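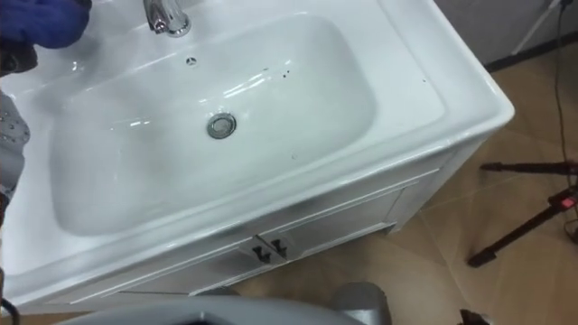
Friday, April 25, 2025

Glaze bench, batch 7. So pleased with this one! The tin white went on smooth at last and the test tiles came out of the kiln with no crawling at all, even on the rounded corners where batch 6 pulled back so badly. Javiera sieved it twice and I think that did most of the work (she also cut the water a little, see her page).

Mixed 1000 g dry. Held top temperature for 3 hours as Pylyp suggested – he had it from his old job at Caton and I'm glad I listened. Tile C has a pinhole near the stamp. Ibrahim thinks dust, I think the bisque was too low. Could be both.

Still to do: the tea and vinegar stain tests, then the same recipe over the darker Peltonen clay, which shrinks more and may craze. Tanko wants a matte version and I'd love to try it, maybe with a bit more alumina. Need to reorder frit before May, we're down to the last bag.

Tiles are on the second shelf, marked in blue. Please go and run your thumb over tile A, it's lovely.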